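How I Sort My Plastic Bottles Before Recycling Day

Posted 8/26/23

I used to toss every empty drink bottle into one big bag by the back door and deal with it "later." Later meant almost 100 bottles, a sticky floor and me in a very bad mood. So now I do one small batch at a time on a table, and it goes so much faster!

What you need: a table you can wipe down, a bin, a little bowl for the caps and an old towel.

First, empty them. Hold each bottle upside down over the sink, give it a quick swish of water and shake it. Soda and iced tea are the worst for this (that last sip turns to glue if you leave it overnight). Stand them on the towel for a while. I go fold laundry or something.

Next, check your local rules about caps. When I lived over in Jandik they wanted the caps screwed back on. Here in Clerkelano they want them off and kept separate, so I pull them all before anything goes in the bin. Twist, drop the cap in the bowl, set the bottle aside. If one is stuck, a rubber band around it gives you a better grip.

Then spread the whole batch out in the middle of the table. Don't bother with neat rows — a loose pile is fine as long as you can get at every bottle from at least one side. I keep the bin at the back, so I'm always moving things the same direction.

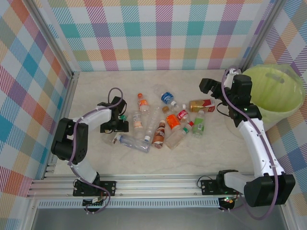

Work from the outside of the pile in. Grab the ones near the edges first or you'll knock them on the floor reaching over, and a rolling bottle always goes under the stove. Squash them if your pickup allows it, lengthwise and with the cap off, and you'll fit a lot more in.

Last thing, wipe the table with warm soapy water and rinse out the bowl. My caps go into an old jar until it's full, and then I drop them at the Aguirre Street center on my way to the store.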